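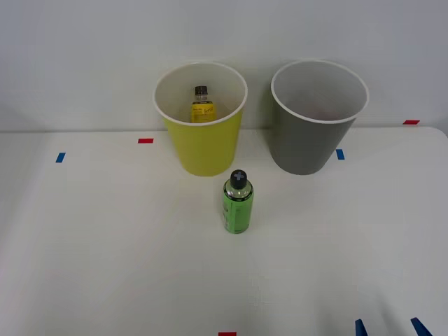
**Parveen Dogar** wrote:

My objection is to the staffing assumption, and I raised it when Skultgate went through the same exercise. The plan treats sorting as a single task that moves from a person to an arm. On our returns bench it was at least four: pick up, read the label, decide, put down. The arm took the first and the last. Reading and deciding still happened, only now they happened on a screen two metres away, done by somebody whose job title hadn't changed. If Teltberg is planning to take hours out of the bench before it has measured the screen time, it will have them back in by March.

---

**trenen_ops** wrote:

Fair point. I should have put more in the first post.

The cell is for mixed returns at Teltberg: small bottles, cans, anything upright that one hand can lift. Yellow container for accepted, grey for query. At present a person does all of it, and the arm is being taught on the same layout before anything goes near the line. The tape on the table gives the start positions, so that a run can be set up the same way by whoever is on.
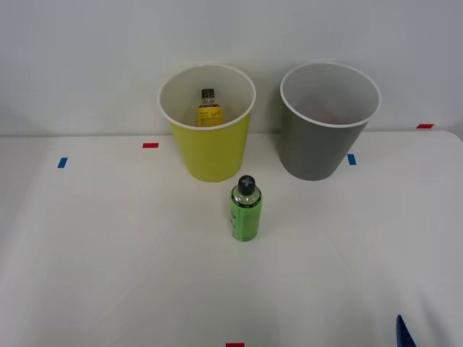
As for hours, nothing has been taken out. The target is a cycle of 40 seconds per item including the label check. A practised person is a good deal faster than that. The case rests on the late shift, when the bench is unstaffed and the returns sit in cages until morning.

What I'm asking the forum is narrower. Once the late returns have been sorted overnight, what does the morning person do? The current job description says "sort and book". If sorting has been done, that leaves booking plus the grey container, and the grey container is all the awkward ones.

---

**Bang** wrote:

That is the part that went wrong for us. Before the cell, my mornings were a mixture. Nine easy items, one with half a label missing, back to easy ones. You thought about the hard one while your hands did the others. Afterwards it was hard ones end to end. One morning I had 132 in the query lane. Same pay grade, same breaks, same expected rate per hour, because the rate had been worked out on the old mixture.

The cell was doing its job. The rate was wrong.

---

**Fouzia Mirani** wrote:

Agree with Bang on the rate. I don't agree that it's always worse work. I did returns for six years and my wrists are better since the arm took the bulk of it. I'd also sooner spend an hour on items that need a decision than an hour moving things from left to right.

What I would change is who sets the threshold. With ours, an item goes to query when the label read scores below a value, and that value was set by the integrator. We asked for it to be moved and waited through two software releases. If the person who clears the query lane can't adjust the number that fills it, you have built them a queue they can't see the front of.

@trenen_ops, who owns the threshold at Teltberg?

---

**trenen_ops** wrote:

Engineering, as it stands. I'll raise it.

Partial answer on the volume: the query share in trials is higher than it will be live, as we have been choosing difficult items on purpose. Short ones, shiny ones, containers that have been opened. Drinks cans are a good example. They arrive in returns constantly because somebody has used the cage as a bin, and a person throws them out without registering that they've made a decision. The arm needs a rule for it. 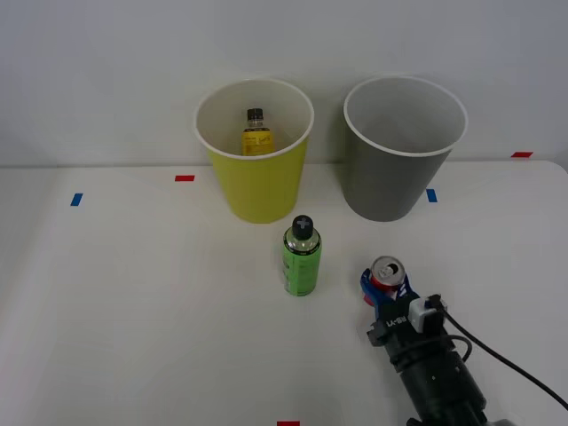 So there are now three outcomes to write into the procedure where the old one had two, and the third (not a return at all, discard) was never written down by anyone. I found it by sitting at the bench for a shift and asking. The bench staff had at least four more rules of that sort: sticky items to be kept off the belt, caps checked by a quarter turn, aerosols set aside if the valve looks damaged, and anything from one particular customer to be weighed.

None of those were in the spec given to the integrator.

---

**Parveen Dogar** wrote:

Which supports what I said. Those are four unpaid lines of a job description. Have the people who told you been credited with any of the hours it took? At Skultgate the shadowing was done on top of normal output. Two people asked for it to be logged as training work and were told it was "part of normal cooperation".

---

**trenen_ops** wrote:

It was logged as project time here, at the normal rate. I would have to check whether the output target was lowered for that shift. I suspect it wasn't.

---

**kestrel_wms** wrote:

I'll take the other side for a moment. I cost these cells for a living. If every unwritten rule becomes a paid negotiation, you won't get a cell, you'll get another year of cages standing overnight. The late shift has been impossible to recruit for on every site I visit. The comparison should be against nobody being there.

Agreed on the hourly rate though. Recalculate it from the first month of live data and suspend the old one until then.

---

**Bang** wrote:

Suspend it in writing. Ours was suspended verbally and came back with the next supervisor.

---

**Fouzia Mirani** wrote:

Two practical items, if the procedure is still in draft.

- Cap the query lane. When the container is full, the cell stops and waits for a person. Otherwise the backlog just changes shape.
- Keep a share of the easy items for manual sorting in the day. It keeps people quick for when the cell is down, and it breaks up the morning.

The second one got us a long argument with finance. They accepted it after the first outage.

---

**trenen_ops** wrote:

Both going into the draft. The cap is simple, the cell already has a stop condition for a full container. The manual share will need a figure, and I'd like the bench to propose it. I'll post the threshold answer when engineering come back to me.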